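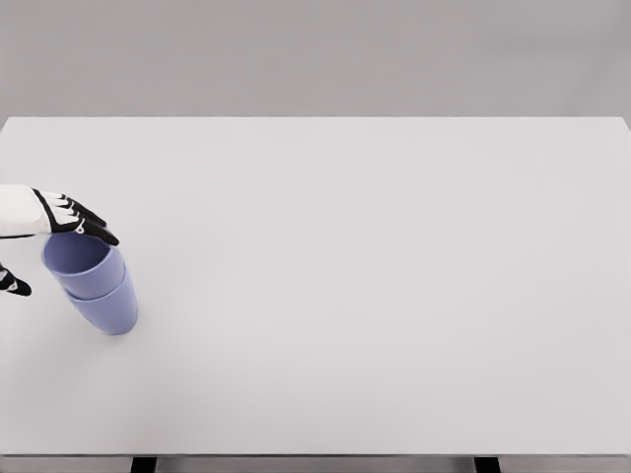
Can someone with no robotics background teach a robot hand to stack two cups? Most people can get it to happen once within an afternoon, and what we need to find out is whether once is worth anything.

Clivetside > Work with us > Calls for participants

30 August 2026
Posted by Yareli Villalobos

Clivetside is looking for 27 people to operate a robot hand by remote control in simulation. You wear a tracked glove, you watch a screen, and the hand on the screen does more or less what yours does. The "more or less" is the part we're paying you for.

You may have read that robots now learn household chores by watching a person do them a few times. I've read that too. I've also sat through plenty of demo videos where the cup goes into the other cup, the clip ends, and I'm left wondering how many takes it took. Our project, Tindside, is an attempt to check. We collect demonstrations from ordinary people, train on them, and publish the success rates whether they flatter us or not. Last year's flattered no one.

The work

The main task is cup nesting on a bare table: pick up one plastic cup, set it inside another, let go. Letting go is where new operators tend to have trouble. The fingers hang on to the rim, the stack tips, and you start over. You will have no sense of touch through the glove, and you'll miss it more than you expect.

Each person records 200 demonstrations, spread over 5 sessions of 40. Failed attempts are kept and labeled. Please don't delete the ugly ones or redo them to look good. A previous study of ours was close to useless for exactly that reason.

We will also ask you to try Mavden, a control program that claims to smooth out shaky hands. I have my doubts about it. I'd like yours in writing after you've used it.

Who should apply

Adults with the use of at least one hand. Left-handers are welcome and we're short of them. Gamers are fine, but you won't get a better rate for it, and so far I haven't seen evidence that it helps. If you get motion sick from screens, tell us first. If you build robot hands for a living, this isn't the study for you.

Sessions are held at our office in the Fortin building, second floor, and run through December. Each takes over two hours including breaks. You're paid for every session you attend, including ones where the software crashes, and it does crash.

What we can't promise

Nothing you do here will make a robot that empties your dishwasher. We can't offer a certificate, and I'd be wary of any outfit that sells you one in "robot teaching." We can show you your own recordings and, at the end, how a policy trained on them performed.

To apply

Send a short note to Yareli Villalobos at the Clivetside front desk with your availability, which hand you write with, and whether you've used a tracked glove before. A résumé isn't needed. If you think the whole idea is oversold, say so in the note; it won't count against you.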